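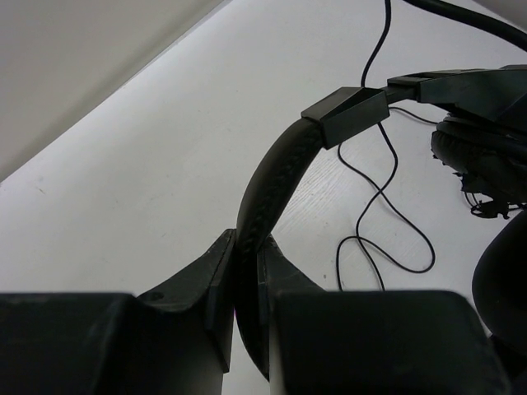 How to budget for a two-arm bench cell

Start with the job, then the price list. Write down what the cell has to pick up, how heavy it is and whether it comes with a cable. Soft and trailing parts take longer to set up than rigid ones, and set-up time is usually the line people leave out.

Step 1. List the fixed items: arms, grippers, table, side panels, cameras, controller. Ask each supplier for a price that includes delivery. When we planned the Skemstead cell, the Haddad quote left out mounting hardware and the Birum quote did not.

Step 2. List what wears out. Finger tips, cables and tubing should have their own line. We allow 1,000 pounds a year for these and review it each November.
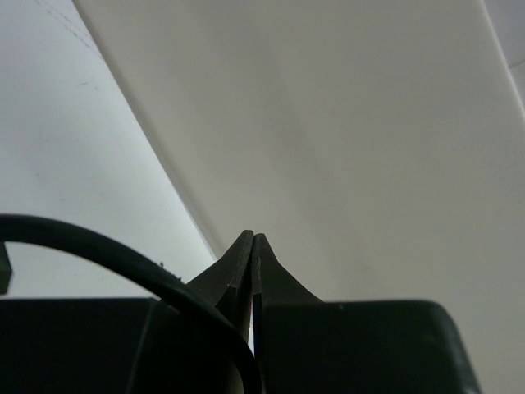

Page last changed: 27 June 2025

Step 3. Plan the test parts. Buy several of each item you mean to handle, and expect to replace them. Cheap headsets are a good choice — they have a padded band, hinged parts and a thin lead, all in one object.

Step 4. Price the hours. Kenji Tran's planning sheet puts set-up at 23 days for a new cell, with around 30 more for trials.
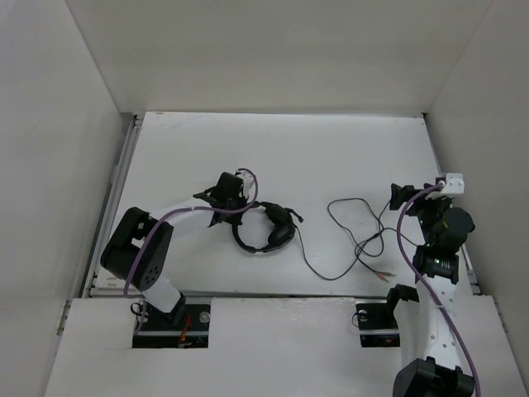
Enter those days at your full staff rate, including the time of anyone who has to stand by while the arms run. If you use Briken for installation, ask for their day rate in writing before you order.

Step 5. Keep a reserve until the trials are finished, then move what is left to spares.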